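# Les sacs, les poubelles et moi

J'ai passé une bonne partie du mois de mai à m'occuper de poubelles. Pas du tri, j'en ai déjà parlé l'an dernier, mais de la poubelle elle-même : le seau, le sac, la façon dont l'un tient dans l'autre. Chez moi, le sac de la cuisine glissait au fond une fois sur deux. On jetait un marc de café, le bord lâchait d'un côté, et il fallait aller repêcher le plastique avec deux doigts. J'ai fini par en avoir assez.

J'ai commencé par mesurer. Mon seau de cuisine fait 87 cm de tour au bord. Les sacs que j'achetais étaient donnés pour « 20 litres », sans autre précision, et une fois ouverts ils passaient à peine autour. Ils tenaient parce qu'ils étaient tendus à bloc, donc ils se déchiraient ou se décrochaient. J'en avais tout un stock dans le placard, un carton de 292 rouleaux récupéré quand le magasin Celance a fermé. Je ne les ai pas jetés, ils servent pour la salle de bains et pour les chaussures en voyage. J'en ai donné une partie à Latifa El Idrissi, ma voisine du dessous, qui a un seau plus petit que le mien et n'a jamais compris de quoi je me plaignais.

Pour la cuisine, je suis passée à la taille au-dessus. Un sac un peu trop grand fait des plis, il pend sur les côtés, et ça ne plaît pas à tout le monde. Frauke Lenz, avec qui j'ai partagé un appartement à Tarkow pendant mes études, coupait le surplus aux ciseaux. Moi, je laisse dépasser. Un large rabat retombé par-dessus le bord tient tout seul grâce à son poids et au frottement, et le jour où on sort le sac, on a de quoi faire un vrai nœud.

J'ai quand même essayé ce qu'on m'avait conseillé :

- l'élastique autour du seau, qui marche bien mais qu'on perd tout le temps ;
- les pinces à linge, qui tiennent mais gênent quand on racle une assiette ;
- le cerclage en plastique vendu à part, trop large pour mon modèle ;
- un petit nœud dans le coin du sac pour le resserrer, correct, à refaire à chaque fois.

J'ai gardé le rabat simple. Le bac vert menthe est celui qui s'y prête le mieux, avec son ouverture rectangulaire aux angles arrondis. Comme il se resserre un peu vers le bas, le plastique retombe librement devant et sur les côtés, et il ne reste de visible que le bas du vert. Le sac est bleuté et translucide, tout froissé à l'intérieur comme à l'extérieur. Ce n'est pas élégant, mais je ne demande pas à une poubelle de l'être.
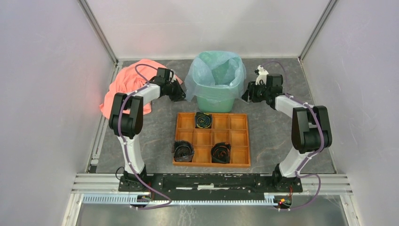 ## Comment je mets le sac

Je secoue le sac une bonne fois pour l'ouvrir, puis je le descends dans le bac en poussant le fond avec le poing. Si on rabat d'abord et qu'on pousse ensuite, tout le bord remonte et il faut recommencer. Une fois le fond en place, je retourne le haut vers l'extérieur, un côté après l'autre, en finissant par les angles.

Il reste toujours de l'air coincé entre le sac et le bac. Je passe la main le long de la paroi, à l'intérieur, et je soulève un peu le rabat à l'arrière pour que l'air sorte. C'est l'étape que je sautais avant. Le sac avait l'air en place, mais il était gonflé par-dessous, et dès qu'il se remplissait, il tirait sur le bord.

Hatem Lahlou m'a suggéré de percer un trou en haut du seau, comme il l'a fait pour les siens. L'air sort aussi par là au moment où on retire le sac plein, qui vient alors sans effet de ventouse. J'ai percé celui de la cuisine avec une mèche de 5, juste sous le rebord. Je n'ai pas percé les autres. Ils sont moins remplis et je n'ai pas de problème pour en sortir le sac.

## Le lavage

Je lave le bac de cuisine une fois par mois, davantage en été. De l'eau chaude, du liquide vaisselle, une brosse à manche. Je le laisse sécher à l'envers sur le balcon, puis je mets une feuille de journal au fond avant le sac. Quand le sac fuit, et cela arrive même avec les épais, le papier absorbe et je n'ai qu'à le changer.

Le vinaigre enlève l'odeur, à condition de bien rincer. La javel, j'ai arrêté : l'odeur restait dans la cuisine plus longtemps que celle des épluchures.

## Ce que je n'ai pas réglé

La poubelle du palier est toujours un problème. Le bac est commun, il n'est à la taille d'aucun sac du commerce et le couvercle accroche le plastique chaque fois qu'on le ferme. Nouhaila Shehata, au troisième, voudrait qu'on s'en passe et que chacun descende directement au local. Je suis plutôt d'accord, mais il y a presque cinq étages pour ceux du haut et je comprends qu'ils tiennent au bac.

Il me reste aussi à trouver où ranger les rouleaux. Pour l'instant ils sont sous l'évier, derrière l'éponge de rechange et les produits, et il faut tout sortir pour en prendre un. J'ai repéré une étagère étroite chez Laxdal qui passerait peut-être entre le siphon et la paroi. Je dois d'abord mesurer le siphon.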